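The great November sheet change (and other autumn jobs)

I always put off swapping the house over for winter and then do the lot in one mad afternoon with the radio on far too loud.
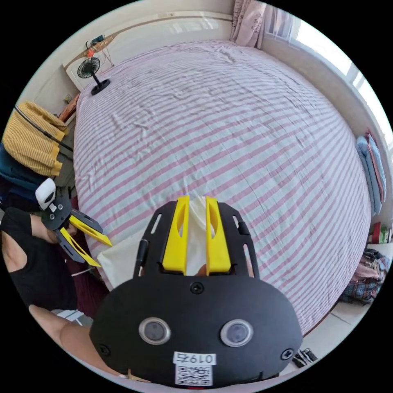

Bedding first, always

I'm a firm believer that if the bed is sorted, the rest of the house can be a tip and you'll still sleep all right. We've had the white sheet with the pink diagonal stripes for years now and I still love it. It isn't a winter sheet at all, if I'm being picky. It's thin and a bit summery, but the flannel ones make me boil so I just pile more on top. Two blankets, then the heavy quilt from Mum, then whatever the cat has decided is hers (Mila, if you're new, large and grey and bad tempered before breakfast).

I don't iron sheets. I did once, when we had Kai-wen Tu to stay and I wanted to look like a proper grown-up, and it took me the whole of a film. He slept on the sofa in the end as he'd dozed off in front of the telly! Never again.

The quilt problem

So the quilt lives in a bag on top of the wardrobe from spring onwards, and every year it comes down smelling of cupboard. I've tried lavender bags, I've tried soap, I've tried one of those cedar blocks from the hardware shop in Sitbridge. The cedar was the best of them but then the quilt smelled like a hamster cage, so make of that what you will.

What works for me is a good long airing. I hang it over the banister with the landing window open for 4 hours, give it a thump every time I go past, and then put it on the bed that same evening. If it's a dry day it goes on the line. It wasn't a dry day.

A new blanket, whoops

I wasn't going to buy anything this year. Then I went into Pandey's on the high street for a zip (one zip!) and they had a basket of wool throws by the till, the big chunky sort, in the most gorgeous mustard colour. It was £17 because of a pulled thread in one corner, and I can fix a pulled thread with a crochet hook in about as long as it takes the kettle to boil. So home it came. It sheds a bit. There is now mustard fluff on every black jumper I own.

Something to eat while you do it

You do need a snack for this sort of day. I made a tray of flapjacks before I started, the ones I've made since school: 200g of butter, 425g of oats, a big squeeze of golden syrup and enough brown sugar to make you feel slightly guilty. Melt, stir, squash it into the tin, and bake till the edges catch. I like mine chewy, so I take them out when they still look a bit wrong in the middle. Cut them while they're warm or you'll need a saw.

Still to do

The draught under the back door, which I've been stuffing with an old towel since last winter. The curtains in the spare room, which need taking up. And I've got to find the hot water bottle covers, last seen in a box marked Gatau that I packed two house moves ago and have no memory of labelling. If anyone knows what I meant by that, please tell me in the comments!

Also, does anybody have a good way of getting wool fluff off black jumpers? I've been using parcel tape and I've nearly finished the roll.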